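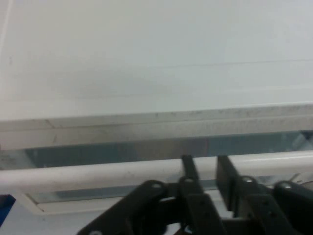 Will the older videos still be there after the change, a subscriber writes, and will the comments under them be kept? The same two points have been raised in many messages to the Sustar office since the March notice, and both are answered in this item.

All public videos on the Sustar channels will remain available. The change concerns paid memberships only, which will be moved from the present system to Uro. Of the 40 channels in the network, 16 offer a paid membership. Viewers who watch the remaining channels, or who follow a membership channel without paying, are not affected and need take no action.

Comments under public videos will stay where they are. Comments on members-only videos cannot be carried over in their present form. They will be closed to new entries when the transfer begins and will remain readable until the end of the month. Members who wish to keep a copy of something they have written should save it before then.

**What members will be asked to do**

Each member will receive one message from the network containing a personal transfer link. The link leads to a page on which the member confirms an email address and chooses a display name. Existing display names are reserved for their current holders during the transfer period and will be released afterward. A payment card must be entered again, as card details are not passed from one system to the other.

At the last count there were 1858 active memberships. The links will be sent in groups, by channel, beginning with Schnyder Shorts. A member who supports more than one channel will receive a separate link for each.

The office will not request a password by email, in comments or through a direct message. Several members have reported replies from accounts using a creator's name and profile picture and offering a prize in return for a fee. Such accounts should be reported through the menu beside the comment. No Sustar creator collects payment in this way.

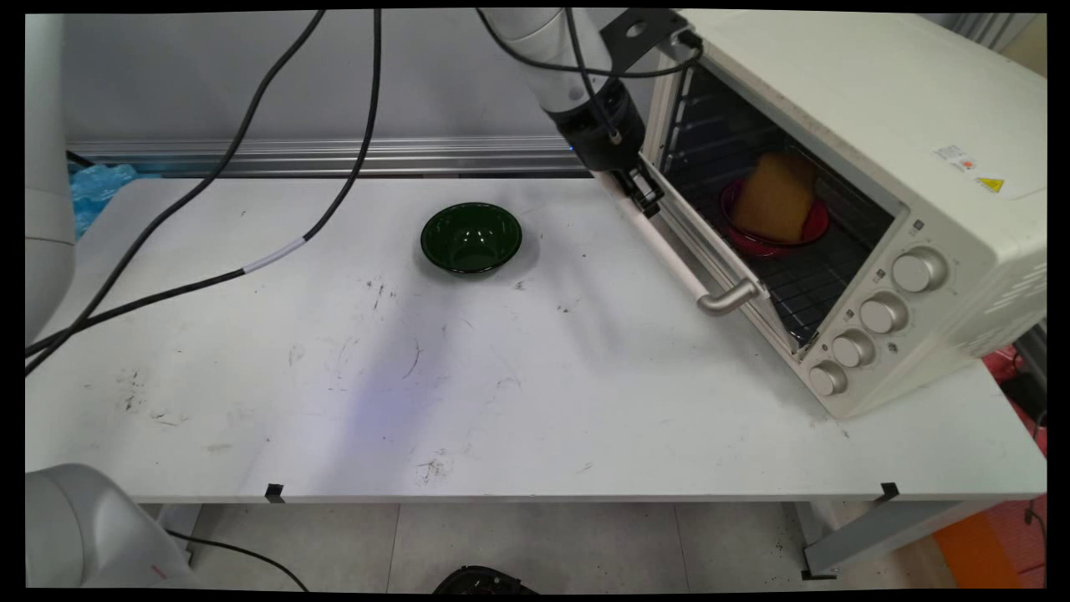

*Toaster oven with its door open, and a green glass bowl.*

**Fees and younger viewers**

Membership fees do not change with the move. Members who have paid for a full year will have the unused months credited to their new account. Those who prefer to leave may cancel before opening the transfer link and will be refunded for the unused period.

Accounts on Uro are open to persons aged 13 and over. Where a parent holds a membership on behalf of a younger child, the account should be kept in the parent's name, and the parent should be the one to open the link.

**Live streams**

The monthly members' stream on the Wustell channel will be held on the present system one last time, beginning at 7 p.m. Later streams will be announced on the channel page. Recordings of earlier streams will be added to the new members' library in stages, the most recent first.

Questions about a particular membership may be sent through the form on the network's help page. Please give the channel name and the display name in use, and leave out card numbers.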